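Shahnaz Talukder
Tue 28 July

1/ Some notes on limescale in kettles, after a month of testing my tap water. Mine comes out at 33 on the Bititz strip scale, well into the hard range.

2/ The scale is mostly calcium carbonate. Heating drives carbon dioxide out of the water, the bicarbonate breaks down, and carbonate settles on the hottest surface.

3/ On a stovetop kettle that surface is the base. Scale conducts heat poorly, so a coated base takes longer to reach a boil on the same burner setting.

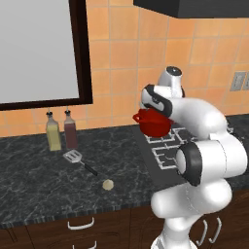
4/ Citric acid dissolves it. I use 50 grams per liter, heated to just under a boil, then left for an hour. Vinegar also works but the smell stays in the spout.

5/ Rinse 3 times. Boil one full kettle and throw it out before making tea.

6/ Filter jugs: the Zammont cartridge lowered my reading for the first few weeks, then it crept back up. The Mimano one I haven't tested long enough to say.

7/ Don't scrape the base with metal. Scratches give new scale more places to start.

8/ Next readings in November, when the utility switches to its winter source. I'll post the strip results under this thread.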